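Tikik Backup Logs: data card and README

Hello, and thank you for taking the time to read this before opening the files. Tikik is a small collection of notes about how ordinary people keep (and sometimes lose) their family photos, letters and home recordings. It grew out of conversations at the Memberg library, where folks kept coming in with a dead laptop under one arm and a hopeful look, and Mohsin Tarar started writing down what they told him. The collection is text only, and it is meant for anyone who teaches, writes or worries about keeping personal files safe.

What you get

There are 400 entries, one per household. Each entry says what was being kept, where the copies lived, how often they were checked, and what went wrong if anything did. Of these, 200 were written by the households themselves and the other half were typed up from talks in person. We left the spelling alone in the first kind, so please be kind to it. "Hard drive" shows up in more ways than I would have thought possible, and I have grown rather fond of a few of them.
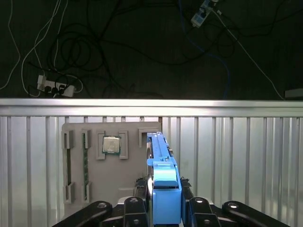
Power strip and cables on the floor.

Files and columns

The download has two files. The first is entries.csv, with the columns entry_id, kind_of_files, copies, last_checked, outcome and story. The second is places.csv, which matches each entry to a broad type of storage: a computer at home, a drive in a drawer, an online account, paper, or "with a relative." That last one turned out to be much more common than we had planned for, so it got its own value partway through, and a few early entries may still be filed under "other."

The column last_checked is free text. People said things like "when my sister got married," and turning that into a date would have meant guessing, so we kept their words. If you need something tidier, Damián Sandoval wrote a short script called jotano that sorts the answers into recent, a while ago, and never. It is included in the tools folder and runs on a plain Python install.

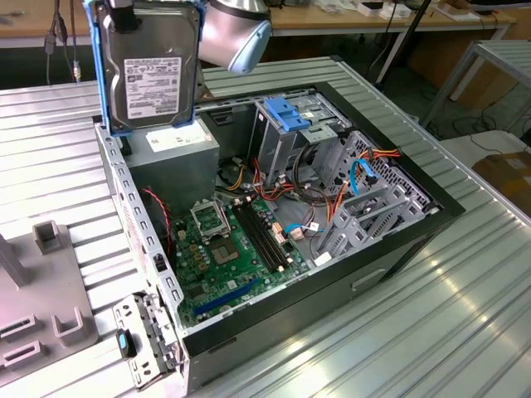 A 3.5-inch hard drive and an open desktop case.

How the stories were gathered

Everyone who took part signed a form and could ask for their entry back at any time before the files were closed. Names, street names and the names of pets were swapped out (pets because so many of them are also passwords!). Please don't try to work out who anyone is. If you spot something we missed, write to us and we will fix it in the next version, which is planned for September.

Known gaps

Most of the households live near the library, and most have at least one person who enjoys talking about computers. Renters and younger people are thin on the ground. Phones are covered poorly, and I would not use these files to say anything about them.

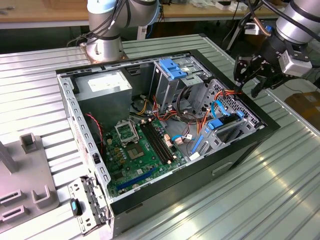

Kiani Community Archives, Home Records Team

Using and sharing

You may use the entries for teaching, research and writing, as long as you credit Tikik and link back to this page. Quoting a story in full is fine. Please don't trim one so that the person in it sounds foolish; they trusted us with some sad afternoons.

Corrections can go to Mohsin, and script troubles to Damián. Last edited Sat 31 August.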